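Home | Forums | Club Cricket | Log in

Gullton v Wendham abandoned - league statement

wendham_end: So the league calls our complaint "without foundation." We had 195 on the board, they were 30 for no loss, and the umpires went off for light at four in the afternoon. In May.

slipcordon: It was dark. I was fielding and lost two balls against the trees.

wendham_end: You lose two balls every week.

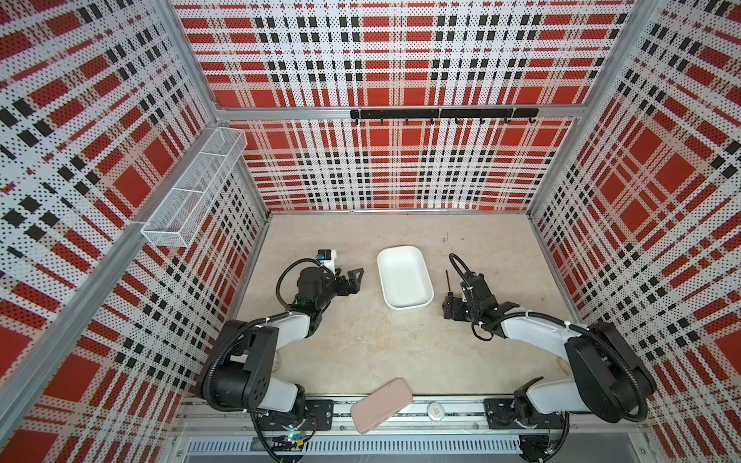
Dorin Gavrilă thinks the statement is fair, and that Wendham would have praised the umpires' eyesight if they'd been the side batting.

slipcordon: Thank you, Dorin.

wendham_end: Altport played on that same evening and made 200. Explain that.

slipcordon: Altport has fewer trees.

Contact the moderators | Back to top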